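发件日期：15/10/2023
主题：回复：活动室的玻璃门，还有寄包裹的袋子

各位邻居好：

看到昨晚那封来信，本来想随手回两句，结果越写越长，大家泡杯茶慢慢看吧。先把原信引在下面，免得后来加入列表的朋友摸不着头脑：

> 大家好，想请教两件事。
> 一是活动室那组玻璃门，擦完总留一道道水印，晚上开了灯尤其难看，有没有什么好办法？
> 二是December要给Mackay那边的朋友寄一批旧毛衣和围巾，用纸箱还是用袋子？我怕袋子路上磨破，又嫌纸箱太占地方。
> 先谢谢了！

先说玻璃门。我家阳台也是这种深灰色金属框，一格一格的，最费工夫的是横档和玻璃相接的那条缝，灰全攒在里面。我的做法是先用干的旧牙刷把缝扫一遍，再上湿布，不然灰一沾水就成了泥，越抹越花。细细的门把手也别漏掉，弯的地方最容易积手印。

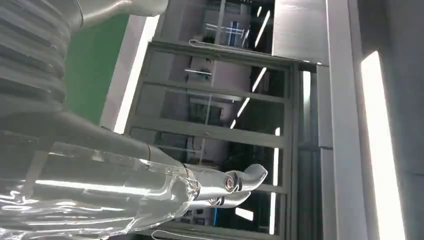
玻璃门，灰色金属框，细把手

至于水印，我试过好几样东西，Calto的玻璃水味道有点冲，效果倒还行；后来索性改用温水加一点点白醋，拿拧得很干的布擦一遍，马上再用干布收一遍。关键是一格擦完再擦下一格，千万别贪快一口气全弄湿。擦完换个角度，借着灯管的反光看看，哪里花了一眼就知道，比大白天正对着看管用得多呢！
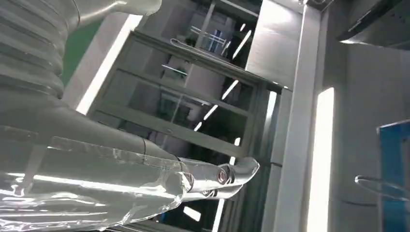
灯管映在玻璃上，一道一道的

再说寄东西。毛衣围巾这类软的，我一向主张用袋子，省地方，也不怕压。去年我给Mackay寄过2包，当时用的是Jikel买来的大号快递袋，70厘米长，一包塞了4件厚毛衣还有余地，到了那边都好好的。
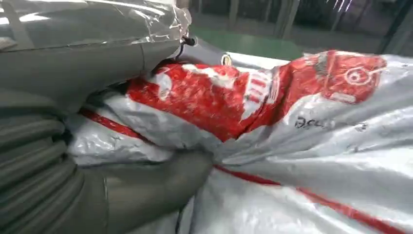 装袋的时候我有个习惯，衣服先卷起来，再套一层薄塑料袋防潮，最后才放进快递袋。封口前一定要把气赶出来，从底下往口子那边慢慢推，推完再撕胶条。银白色的那种塑料软袋我也很喜欢，就是特别爱起皱，手指头一按，褶子就从那一点往四面散开，所以地址单千万别等装满了再贴，先把袋子平铺在桌上，抹平了贴好再装东西，不然单子跟着皱起来，条码怕是不好扫。还有，带拉链的衣服记得把拉链头裹在里面，我吃过这个亏，袋子让它顶出一个小洞，只好拆了重来。

要是里面夹带相框、杯子一类的硬东西，那还是老老实实用纸箱吧，别心疼那点地方。我手头还剩2个Stirkano的中号纸箱，折平了放在储物间，谁要用就回信说一声，我给您送过去，也可以自己来拿，顺便坐坐喝口茶。

对了，原信里没提毛衣要不要先洗。我的意见是洗干净、彻底晾干再装，天气一凉衣服干得慢，最好早几天动手。胶带我家也有，不用另外买。

祝大家都好，天凉了多穿点。

三楼的老邻居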